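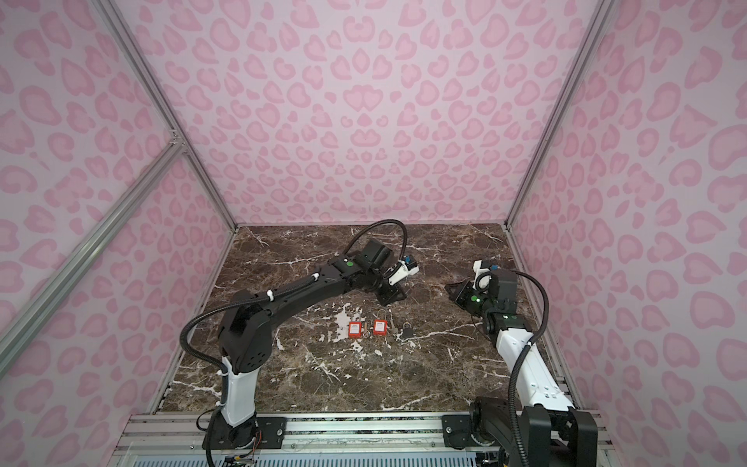
Which padlock should I fit first when I have a mixed set?
Start with the smallest one. Its shackle decides which hasps it can pass through, and the bigger locks can then take the places which are left.

4.2 Preparing the padlocks before use

Read this section completely before you lock anything. The lockers in the Rudport store are delivered with open hasps.

1. Lay all padlocks of the set on a flat surface, with the shackles pointing away from you. Leave a hand's width between them.

2. Read the label on each red padlock and write its number in the key book. The small dark padlock is entered by its locker number, for example 231.

Note: Do not remove the labels. If a label can not be read any more, ask Catherine Swanson for a new one and stick it over the old one.

3. Put the key in each padlock and turn it gently. The shackle should come up without force.

4. If the key is stiff, put a little dry graphite in the keyhole and turn the key several times.

Caution: Never use cooking oil or grease. It collects dust and the lock will stick again, usually in winter - we had this with several locks in December.

5. Close each padlock and pull the shackle firmly. A padlock which opens by pulling must not be used.

6. Tie the spare key to its paper tag and hang it in the key cabinet. Keep the first key with you until the padlock is on the hasp.

Caution: Do not close a padlock on the hasp while both of its keys are inside the locker.

Lost keys are reported to Fergus Lindsay, who keeps the list for lockers 2000 to 2284.

Section last changed: 6 Feb 2025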